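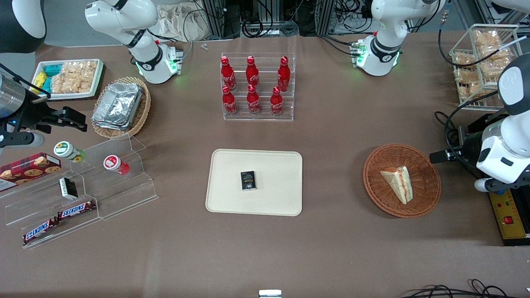

Coke bottles on their little stand, tray and basket

Hi all,

Sorry for the slow reply, I was out of town through the weekend and came back to 42 unread messages from this list (you people can talk!). I'm going to answer Manju's question from last week and then throw in a few things of my own.

Manju Lodhi wrote:
> Has anybody done a block party snack table without it turning into
> a mess by four o'clock? We're closing off Zamudio Street on the
> last Saturday in June and I've got 18 households signed up so far.
> I don't want to rent anything if I can help it. Also, do we need
> a permit if we only block one end?
> Manju

Permit first. Yes, you need one even for one end. I made that mistake on Brostine Court two summers ago and a very polite officer had us move the sawhorses while the burgers were on. The form is at the city clerk's window and they want it 12 business days ahead, so don't sit on it. You'll need signatures from the houses inside the closed part, and renters can sign too, which I didn't know the first time.

Now the food. What worked for us was two tables a good distance apart. Salty stuff and drinks on one, desserts on the other, at the shady end. When it was all on one long table everybody bunched up in the middle and the kids couldn't reach anything. Put the drinks at the back and keep the front clear for things people grab by the handful. And get the trash cans away from the food! We had yellowjackets like you wouldn't believe, and moving the cans down by the Hendersons' old driveway fixed most of it.

I'd skip the big bowls of chips too. They go stale in the sun and somebody always knocks one over. Shallow baskets with a paper towel in the bottom, refilled a little at a time, did much better for us.

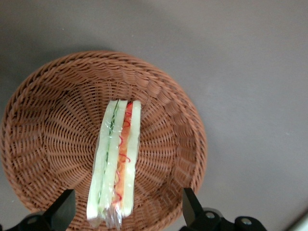

The round basket, seen from the top

Other stuff I wanted to mention:

Music. If you use a speaker, point it at the street and not at the houses. Reinaldo Rezende ran ours off a playlist and we had one complaint all day, and that was over a song choice.

Chairs. Ask people to bring their own and put masking tape with a name on the back. I still have two green ones from last year in my garage. If they're yours please come get them, I'm at 2739 Gellon, side door is fine.

Rain. Pick the backup date now and write it on the flyer. We didn't, and then trying to find another weekend took up the rest of June.

Manju, I've got a folding canopy and a big orange cooler with a spigot if you want either one. The cooler leaks a bit unless you snug the spigot down by hand, no pliers. Just holler and I'll drop them off that Friday.

Does anyone know if the Votura hardware place still lends out extension cords? They used to want a five dollar deposit.

Paula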